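Bauklötze sortieren in der alten Blechwanne

Seit August wohnen unsere Bauklötze in einer grauen Metallwanne, und ich will nie wieder zurück zum Stoffsack! Falls ihr auch so ein Teil vom Flohmarkt habt (meins hat 10 Euro gekostet, Kratzer gab es gratis dazu), so mache ich das:

Erst alles auskippen und die Wanne mit einem feuchten Lappen auswischen. Gut trocknen lassen, am besten über Nacht. Mit dem Finger einmal am Rand entlang – wo es pikst, gehe ich mit feinem Schleifpapier drüber.

Dann die Klötze nach Farbe trennen, bei mir Rot und Grün. Die langen stelle ich schräg in die Ecken, die kommen sonst immer quer zu liegen und klemmen.

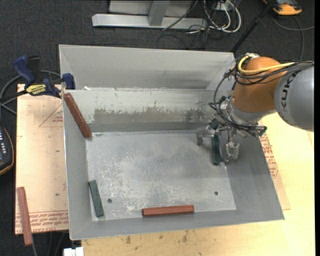
Die grünen lege ich meistens zuletzt rein, das ist aber Geschmackssache. Rozália schwört darauf, unten ein Stück Filz reinzulegen, weil es dann weniger scheppert. Hab ich am Samstag probiert und, ja, ist leiser, rutscht aber. Mit zwei Streifen doppelseitigem Klebeband hält der Filz bisher.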